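Notebook, student manipulation project (working name Tristgate)
13 Aug 2021

2 comments · 13 shares

Continued from the last entry. I write this one long, so that Oona can read it before she plans the next session.

The morning went to calibration again. The left finger marker was read well in all positions, but the right one was lost each time we closed the grip fast. I first thought it was the light. Then I printed the marker again with more white around it, glued it flat, and the loss became rare. Please do not use the glossy paper from the drawer. It gives a bright spot exactly at the angle where we need to read.

Next was the soft pads. The old pair had small tears at the base, so I changed both sides and not only the bad one. With one new and one old pad the grip pulls a little to one side, and then the width value is wrong in a way which is difficult to find later. The screws are the short ones. If you feel resistance before the plate is flat, stop and take it off, the hole is not clean.

After lunch we set up the breakfast table. Oona Ikonen wanted the toaster more to the back, I wanted it to the right, and we agreed on the right for this week. The order we practice is bowl first, then bottle, then towel. The toast is not to be touched in this version. Two people work together, one gripper each, and the rule is that the person on the left starts and the other waits with the fingers inside the view. 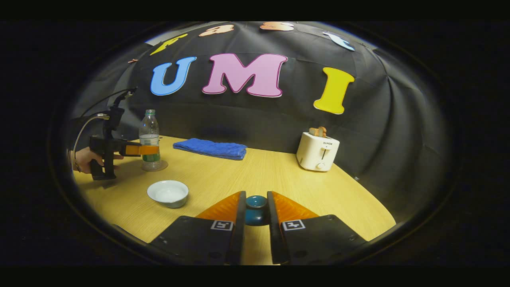 Table layout as of today, view from one gripper, with the left one at the bottle.

What I noticed when I looked through the recordings:

The bottle is the hardest thing for the tracking. It is clear plastic, and the green label is the only part with a strong color. I propose we keep the label turned to the front at the start of each run and write this on the setup sheet. Without a rule each of us puts it back differently.

The black cloth has folds, and I wanted to iron it. Oona says leave it, the folds give the mapping something to hold on. I think she is right, because in April we had the flat gray board and the position jumped very often. The foam letters help for the same reason. So nobody moves the letters between runs, also if one of them is hanging crooked.

Numbers. We have now 413 runs on disk together with the older ones. Of those I trust roughly 100, where both grippers have a complete path from the first to the last second. This is less than I hoped. Many of the others stop at the moment when one person turns the wrist too quickly toward the floor. We should say to the new students: slow wrist, normal arm. They always do the opposite in the beginning.

The cable is still a problem. It should go in a loop from the top of the mount and back behind the hand, with enough length to lift the elbow. I taped mine and it was better, but the tape becomes soft after one hour. Maybe a clip.

Processing script: I changed the folder names, the two sides are now saved as left and right and not as A and B. Old folders are not converted yet. If the script says "no pair found" it is probably an old folder.

To do
- convert the old folders
- print spare markers, matte paper
- clip for cable, ask in the mechanics room
- setup sheet with bottle rule
- decide if the towel stays folded in the next version (Oona against, I am for)

Charger for the second battery is in my locker, I forgot to put it back.

413 views · Share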